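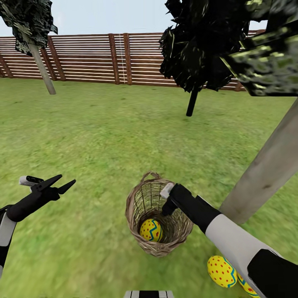
Simulation operators wanted, part-time (Lombridge office or from home)

Zurkel teaches two-armed robots to do small everyday jobs, and we need more people to show them how. You'll drive a pair of simulated arms with two hand controllers, finish a short task, and save the run so our learning system, Lucero, can train on it. One task might be putting decorated eggs into a wicker basket on a backyard lawn. It's a good deal harder than it sounds, and a lot more fun!

We have 2964 saved runs so far. We want many more, and we want them from people who don't all move the same way. Lefties, knitters, gamers, bike mechanics, people who have never held a controller -- please apply.

What you'll do

Record short runs in Runano, our simulator, following a task card for each one.
Reset the setup and go again from a new starting position.
Mark each run as good, messy or failed. Messy runs are welcome as long as they're marked that way.
Write a line or two when a task card is confusing. We rewrite them often and your notes really do get read.

After your training shifts, a normal goal is 300 saved runs a month. There's no bonus for going faster, and we'd much sooner have a calm grasp than a quick one.
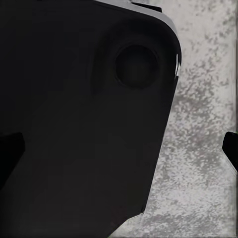 Judging distance through a gripper camera is the skill most new operators need time to pick up, and we pay you while you learn it. You'll switch between a wide view and a close one as you work. Up close, a dark object can take up most of your screen, and a black finger coming in across it from the left barely has an outline. The finger on the right, with pale speckled grey behind it, is far easier to place. You'll learn to use cues like that, or the rim of a round recess, to work out where you are before you close the grip. It feels odd at first. Then one afternoon you notice you've stopped thinking about it, and that's a great feeling.

What we're looking for

Patience with repeated work, and steady attention over a shift.
Comfort with a computer. No programming or robotics background needed.
Clear written English for run notes.
For home operators, a wired internet connection and a desk with some elbow room.

Hours and pay

20 hours a week on a 6-month contract, with the chance to renew. Shifts are in the morning or the afternoon, your choice, with a paid break every hour to rest your hands and eyes. Training is at our Lombridge office and paid at the full rate. Home operators get the controllers on loan, and we cover shipping both ways. The hourly rate is on the application form.

How to apply

Fill out the form on our careers page and tell us about something you're good at doing with your hands. No cover letter needed. If it looks like a fit, we'll invite you to a paid tryout in Runano, where you can drive the arms yourself and ask us anything. Applications close at the end of May.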